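Okay friends, a long one tonight about moving to a small town for work, because four of you asked and I keep typing the same answer in DMs. (1/9)

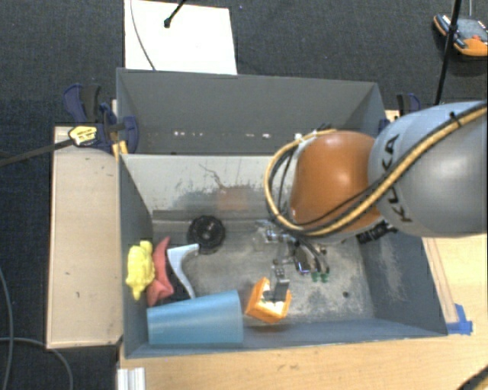 So! We left the city for Sollport in December, which everyone told us was the wrong time of year, and they were right about the wind and wrong about everything else. The first thing I'd say is rent somewhere before you buy. We took a little upstairs place near the harbor and I'm so glad we did. (2/9)

You learn things from renting that no listing will tell you. Which street floods. Which side of the hill gets sun after lunch (ours doesn't, sigh). How loud the ferry horn is at 6 in the morning, and how fast you stop hearing it. (3/9)

Second thing, the commute. I take the bus out to Wirereck and it's $199 for the season pass, which felt like a lot until I remembered what I used to spend on parking. Buy it at the counter at the station, not on the app. The app charged me twice and it took weeks to sort out. (4/9)

Third, and I mean this with love, join something in your first month even if you're tired and it's dark out. I picked the choir at Pilla hall and I can't really sing! They put me at the end of the alto row and gave me a folder, and now I have people to wave at in the grocery store. (5/9)

Food: there are 2 bakeries and you'll be asked which one you go to. I go to Yusuf, on the corner by the bank, for the seeded loaf and the little cardamom buns. They sell out early, so go before work if you can. (6/9)

Things I miss: late-night noodles, my old dentist, being able to buy a lamp without planning a whole day around it. I won't pretend that list is short in February. (7/9)

Things I didn't expect to love: walking home with the harbor lights on, knowing the bus drivers, having a real pantry with a door that shuts. (8/9)

If you're thinking about it and want to ask about schools or heating bills, ask away, I'll answer tomorrow once I've had my coffee. Heating bills especially, I have feelings. (9/9)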